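Fri 31 January

Up before the alarm again. Coffee, the heel of the bread, two calls before nine. The first was Virano about the invoice, which they now say went out in December and was paid, so it must be sitting in the old account. The second was the dentist. They can't see me until April. I took it and wrote it on the calendar in pen.

I had the Ultard envelopes to finish. There were 40 left and I did them at the kitchen table with the window open. It was warm enough for that. By ten thirty they were stacked and tied, and I put on the brown shoes and went out the front way.

I have walked this street most days since we moved and I still keep to one habit, which is to stay on the shady side going out and decide about the way back later. The sun was already strong. Where the trees hang over, the road is dark and easy on the eyes, and then there is a bright patch that makes me squint, and then it's dark again. I forgot my hat. I remembered it at the corner and didn't go back for it.
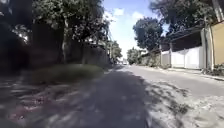 The asphalt needs work. It has needed work as long as I have lived here. Nicanor Bustos told me last week that he had written to the city about it and got a letter back with a reference number, 413, and nothing else in it that he could make sense of. He wants me to write as well. I said I would and I haven't. I'll try to do it Sunday, when I do the other letters.

Met Nicanor a little farther on, as it happens, so I had to own up. He wasn't bothered. He wanted to talk about the quote from Hinds for his front wall. They want 1,565 for it, and that doesn't include hauling the old stuff away. He thinks it is high. I think it is high too, but I had Hinds do our back step and it has held up fine, and the man we had before them left a mess that I cleaned up myself over two weekends. I told him to ask if they would take something off for cash. He said he had asked. We stood there long enough that my knee started up.

Dropped the envelopes and got a receipt. Bought onions, rice, dish soap, and the small batteries for the clock in the hall. They had the good lemons and I took 6. Put back the cheese after I saw the price.

Coming home I kept going past our turn to make the walk longer, as I promised the doctor. It's a quiet stretch in the middle of the day. I like the hedges along there, the ones that go reddish brown among the green. I have thought of putting one in along our side in place of the wire. Marking out the line would take a morning and digging it would take me a good deal longer than it used to. Ours would get less sun than these do, so I would want to ask somebody first what it is and whether it minds shade.
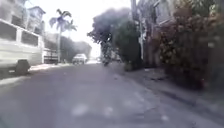

Parking is the other thing people complain about. It doesn't affect me much now that we have the one car. When my sister comes she leaves hers wherever she finds room and walks the rest, and she brings too many bags for that, so I go out and meet her. She is coming next weekend. I need to clear the boxes out of the spare room before then and find the other set of sheets.

Home by half past twelve. Put the groceries away, changed the clock battery, set the clock by the radio. Soup for lunch and one of the lemons squeezed into it. Slept in the chair for a while.

In the afternoon the Jorkico people called to say the shelf is delayed again. No new date. I said I would wait one more week and then I want the deposit back, and the girl on the phone wrote that down or said she did.

Swept the front. Measured along the wire with the long tape, more than 40 feet to the post. Wrote it on the back of the grocery receipt and put that in the drawer with the seed packets.

Rice and onions for supper. Knee is better with the heat on it. Must look for the hat tomorrow, I don't think it is on its hook.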